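Nudora Server Set-up Guide
Section 4: World generation and player settings

This section covers first-time configuration of a Nudora mod pack server. It assumes the pack files have already been unpacked and the launcher has been closed. Work through the steps in order.
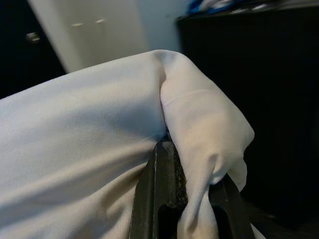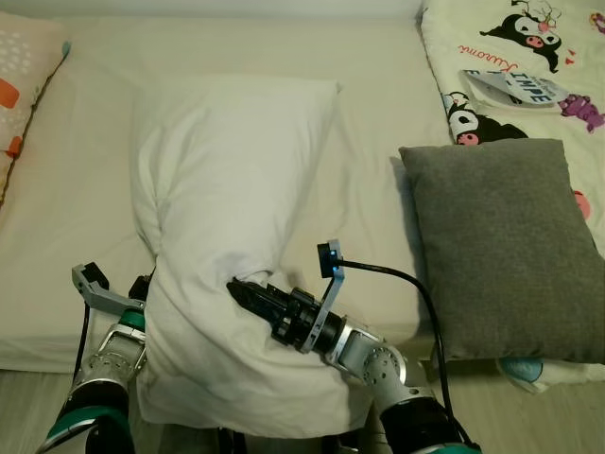
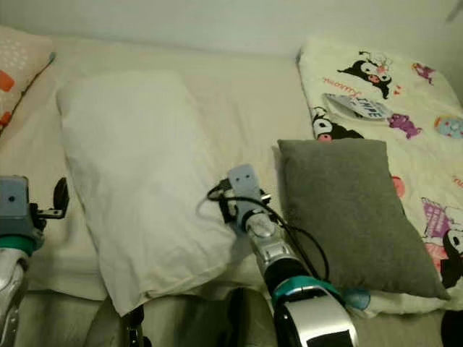
The world file is created the first time the server starts, and most of its settings are fixed from that point. Terrain type, border size and starting dimension cannot be changed later without deleting the world. The spawn room is placed at the same time. Nudora builds it from a template in the rooms folder, and a replacement template can be supplied if the default stone chamber is not wanted. A plain bedroom is the easiest to build: a bed with an off-white sheet against a white wall, as in the third picture, needs only two block types and a bed. Save any replacement as spawn_room.nbt before step 1.

4.1 Creating the world

1. Open nudora-server.cfg in a text editor.

2. Set world_border to 3,000. The value is in blocks, measured from the spawn point.

3. Set start_dimension to overworld or talebi. Talebi is the flooded dimension and has no daylight cycle.

4. Set custom_spawn to true if a replacement template is in use. Otherwise leave it at false.

5. Save the file and start the server. Wait for the line "World ready" in the console.

6. Type stop and press Enter. Do not close the console window directly.

Note: The first start is slow. The console may show no new lines for several minutes while the border chunks are written.

Caution: If the server is closed before "World ready" appears, the region files will be incomplete. Delete the world folder and begin again at step 1.

4.2 Beds and respawn points

Sleeping sets the respawn point in the overworld only. In Talebi a bed can be placed and picked up, but using it has no effect. Players must build a Dratov anchor there instead.

1. Set bed_respawn to true.

2. Set anchor_charges to 5. Each respawn uses one charge.

3. Set sleep_vote to majority, all or off. With off, night cannot be skipped.

Note: An anchor with no charges left remains in place and can be refilled. The player respawns in the spawn room until this is done.

Caution: Do not place an anchor within 9 blocks of a dungeon gate. The gate resets its own chunk when it closes, and the anchor will be removed with it.

4.3 Minions and mob limits

1. Set minion_cap to the number allowed per player. The default is 9.

2. Set hostile_cap to 800 or lower. This is the total for all loaded dimensions.

3. Set minion_idle to follow or stay. This controls what minions do when their owner logs out.

Minions do not count towards hostile_cap. They do count towards the server entity limit, and a full server with a high minion_cap may show delayed block updates.

4.4 Operator accounts

Add one player name per line to ops.txt. Names are case-sensitive. Changes to ops.txt are read at start-up only.

Known issue: with the Jevent map add-on installed, the spawn room is drawn one chunk north of its true position. Reported by Odair Barbosa. The fault affects the map only, and player positions are correct.

Section maintained by Soudabeh Nazari and Kittipong Kongkaew. For dungeon and event settings, see Section 5.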